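Draw it on the floor first

Before you build a closet, a counter, a partition or a storage bay, mark it out on the floor at full size and live with the marks for a few days. I have been telling people this for most of my working life and I would say few of them have done it. They look at a drawing, or more often now at a picture on a phone, and they say yes, that looks fine. Then the thing is built and the door hits it.

I fit out small offices and shops, mostly in and around Rodumport. The jobs are not grand. A dentist wants a reception desk moved. A shipping office wants somewhere to keep its boxes that isn't the hallway. The money is tight on all of them and the rooms are always smaller than the owner thinks. A drawing hides this. On paper a gap of 22 inches between a cabinet and a wall looks like a way through, because there is nothing on the paper that has hips or carries a coffee. On the floor you walk into that gap once and you know.

The last job that taught me this again was at Moreira, a stationery and framing shop with a workroom in the back. The owner wanted a packing counter along one side and a rack for large sheets at the end of it. Her drawing was good. She had done it herself on squared paper with a sharp pencil, and all the numbers added up. I asked to tape it out. She said we could skip that part and save the afternoon.

I taped it anyway, before they opened. By ten in the morning her two assistants had stepped over the line so many times that she came back and asked me what the counter would do to them. They would have had to walk all the way around to reach the sink. We shortened the counter by a foot and turned the rack sideways. None of that was in my quote, and none of it cost anything, as no wood had been cut.

There are objections. The first is that software does this now. I have used the planning program from Hirov and I have nothing against it. It is good for ordering material and for showing a client what color the doors will be. What it does badly is size. You look at the room from a point up near the ceiling where no one has ever stood, and everything in it seems to have room to spare. I have watched a client spin the model around for an hour and approve a desk that left no space to pull out a chair.

The second objection is that flat marks don't tell you much about height. This one is fair. A line on the floor is polite. You can step over it, and people do, and after a day they stop seeing it. A wall does not let you do that. It takes away light, and it changes where you can see the door from. So I think tape is only half the job. The other half is to stand something up. A sheet of plywood is the easiest thing. Cardboard works if it is stiff enough, but it sags, and people don't respect it. They will lean a broom on it or kick it aside. A board has some weight and takes up its space the way the real thing will.

Ladi Obi, a cabinetmaker I share a van with on bigger jobs, thinks I overdo this. Her view is that a client who can't read a drawing should trust the person who can. She has a point about time. Marking out a room properly takes me about two hours, and I don't always get paid for them. But I have gone back to fix work that was built exactly as drawn, and so has she, and the fixing was never less than a day. At Flemar, an insurance office on the second floor over a bakery, we took out a partition we had put in five weeks before. The client had signed off on every line of it. He was not being difficult. He had simply never seen how much room it would take until it was there.

I also think it changes who gets a say. A drawing goes to the owner and maybe the manager. A line on the floor is seen by everyone who uses the room, including the person who empties the bins and the one who comes in early to turn on the heat. Those people know things. They know which door sticks, which outlet is dead, and where the deliveries get dropped when it rains. They won't ask for a copy of the plan, and they may not feel it's their place to comment if they get one. They will say something about a line they have to walk over.

As for how to do it, buy decent tape. Cheap tape curls on carpet and leaves glue on tile. Press it down hard at the corners, which is where shoes catch it. Run the line at the outside face of whatever you are building and tell everyone that is what you did, or you will have an argument later over the thickness of a board. Mark the swing of any door. Leave it all down for five days if you can, and for at least one busy day if you can't.
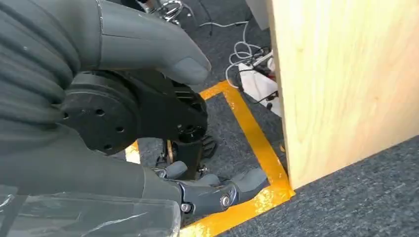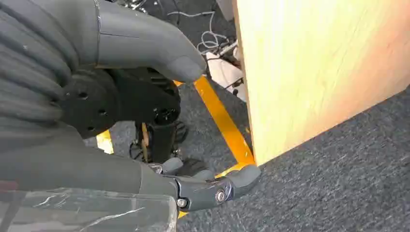 Color matters more than people expect. I used blue masking tape for years because I had rolls of it in the van, and on most office floors it disappears by late afternoon. Now I carry yellow for any dark floor. In the first picture the yellow on the gray speckled carpet tiles is plain to see, and there is no doubt where the corner is. The upright board next to it is pale, so the two don't get confused. I would ask for that much contrast on every job. If you have to hunt for the line, the people working in the room have already forgotten it.

I'd also keep the board in place as long as the tape. The temptation is to put it up for the client's visit and then stack it by the wall because it is in the way. Being in the way is its job. If it annoys everyone by the third day, the counter or the partition would have annoyed them for as long as the lease runs, and it is better to hear that complaint while the answer is still to pick up a sheet of plywood and carry it a foot to the left.

Some rooms don't need any of this. If you are replacing a cabinet with another of the same size, go ahead and order it. If the room is big and the thing is small, use your judgment. But if anyone on the job has said the words "it should just fit," get the tape out. I now put the marking out on the quote as its own line, with a price beside it. A few clients strike it off. I let them, and I write the date next to their initials.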